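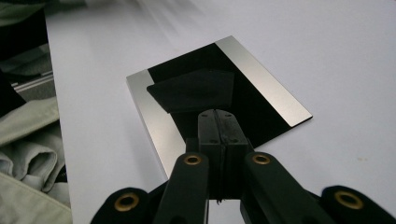
Search the archive Go

Re: [grippers] Hand-held linkage jaws, parallel vs. angled closing

2023-06-09

Reading time: 2 minutes

On the list last week someone wrote:

> We are choosing between the Ornora jaw and the Skellier jaw for a hand-held
> collection tool. Has anyone run both on flat, dark parts? Our controller is
> a Geagea with stock firmware. Mostly I want to know whether the fingertips
> stay parallel near full close, and whether the bushings wear.

I have run both, same operator and same bench, with the Geagea controller logging jaw width. The set was 300 trials per jaw on flat parts lying on a black plate with silver strips. The plate stays put between trials and the operator comes in from a different side each time.

Closing geometry first. The Ornora fingers hold parallel over the last third of travel. The Skellier fingers toe in slightly, which helps with thin stock and hurts with anything you want to set down square. Neither jaw has enough side stiffness to pry up a part that is flush with the plate, so the approach matters more than the grip force. Come in low, on the short end of the part, and let one finger touch first.

Width readings: closed position on the Ornora came back as 2253 counts at the start of the day and 2415 at the end. I put that down to the screws at the pads settling. I re-zeroed and it has not moved by a meaningful amount since. The Skellier drifted less but has a coarser encoder, so I would not read much into it. 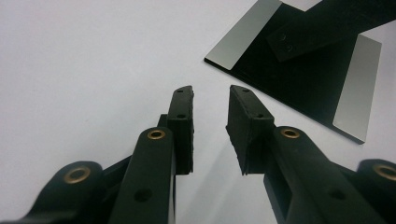 Flavosero wrote back off-list that the drift sounded like pivot play to them, and that they had seen the same on a printed linkage until they went to a tighter ream on the bushing bores. They also asked for the zeroing interval. It was once per session at the time. It is now every 50 trials, and I would suggest the same to anyone using width as a training signal.

I checked the play afterwards with a dial gauge at the fingertip. There is some, but it is smaller than the drift, so I still favour the pads. Both causes could be present.

Vision side: black jaws against a black part on a black plate is a poor combination for any tracker that relies on edges. Locking exposure on the white bench top loses the part outline. Locking it on the plate blows out the silver strips. We settled on a fixed shutter and let the bench go bright. The fingertip seam is still good enough to call the jaw closed.

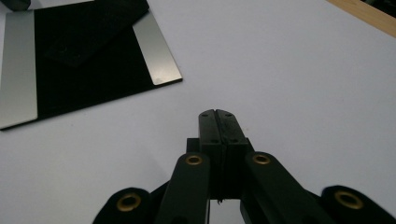

Jaws closed, nothing held, board at upper left.

Wear: bushings were fine on both jaws at 2000 cycles, checked by feel and with a pin gauge. I plan to repeat the check in October, with the colour-matched pads swapped for grey ones if the supplier has them by then.

Log files are available on request. Please say which firmware you are on, as the column order changed.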